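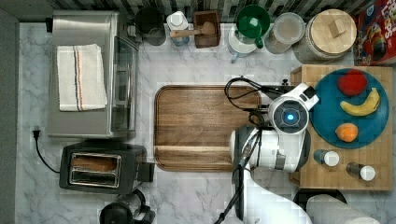 Reiko Amano replied that the controller should be ruled out before anyone spends money on a second gripper, and asked whether the stalls also occurred with the wrist camera disabled.

Question
Choosing between two grippers for kitchen counter tasks
Posted by Masaru Kudo

Our laboratory is evaluating two parallel grippers, the Jetel and the Shimada, on a single arm. Both are driven by a Predel controller. The tasks are picking up fruit from a plate, moving small spice shakers, and grasping a fixed bar. The Jetel completes the fruit task reliably but stalls on the bar in 15 of 100 attempts. The Shimada has not yet been mounted. Is a change of gripper justified, or should we first look elsewhere?

Edited to add, in response to the comment from Reiko Amano: the stalls persist with the camera stream off.
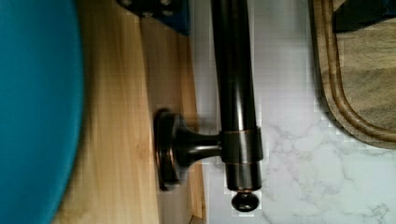
Wrist camera view, bar task.

2 answers

Answered by Hongjun Su (accepted)

A change of gripper is not justified on the present figures. Please check the following first.

Closing speed. Predel controllers apply one speed profile to all tasks unless a separate profile is loaded. A profile suited to fruit is often too gentle for a rigid cylinder, and the controller may report a stall when the fingers have in fact made contact.

Approach angle. A bar held off a panel by a post leaves limited clearance for the inner finger. Record the angle at each stall and compare it with the successful attempts. In our own trials, 40 attempts per angle were sufficient to show a difference.

Cable routing. Loops at the wrist can pull on the last joint when it rotates. Repeat the test with the cables secured closer to the arm.

If the stalls continue, mount the Shimada and repeat the full series with the same start positions. Results obtained from different start positions should not be compared.

Answered by Shigeru Iwasaki

We use the Groronby and have had no difficulty with it. It was more than 800 dollars with the adapter plate. I have not tried it on a bar.

Comment from Masaru Kudo: Thank you. The separate speed profile will be tested on Sunday, and I will report the stall count under this question.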